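Paper folding, and why our timing was wrong

12 Apr 2018

The Maltby club round closes at the end of term, and our entry is still the folding task: one sheet, one crease, two hands, no fixtures. Risterberg are doing rigid parts again. We picked paper in March, before we understood how much of the work would be contact timing.

The control program is called Premik. It treats each arm as a separate queue and syncs them at named points. The first version had three sync points: approach, lift and press. Lift was the weak one. If the holding hand arrives late, the lifting hand drags the sheet sideways and the fold line goes with it. 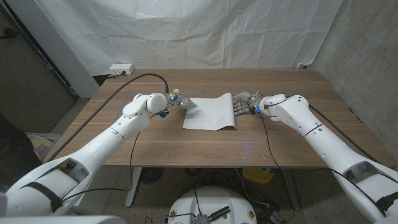
I have since split lift into two stages, with the holding hand required to report position before the other closes its fingers. Cycle time went from 31 seconds to 36. I can live with that, as the rules score crease alignment well ahead of speed.

Both hands also need a clear path out after the press. The old retreat went straight back towards the elbow, which put load on the cable at the wrist. The new one lifts first, then backs off.

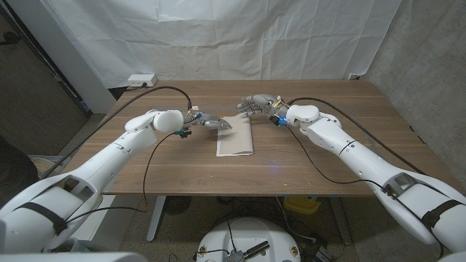
Both hands over the folded sheet.

Yeoh, the simulation package we use, has no useful model for creased paper. It gives you a stiff plate or a cloth, and our sheet behaves like neither – it holds a curl until the fingers get near it, then buckles. I gave up on simulated contact and went back to logging finger positions on the table.

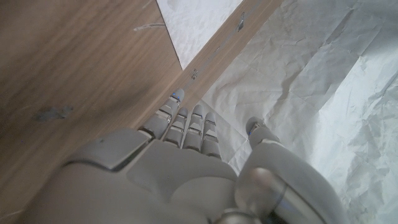

The thumb offset is the next thing to sort out. It is defined from the palm centre at present, and I want it defined from the index fingertip so that a change in wrist angle doesn't shift the pinch point. After that I'll do 12 runs without touching any parameters and post the alignment figures, good or bad.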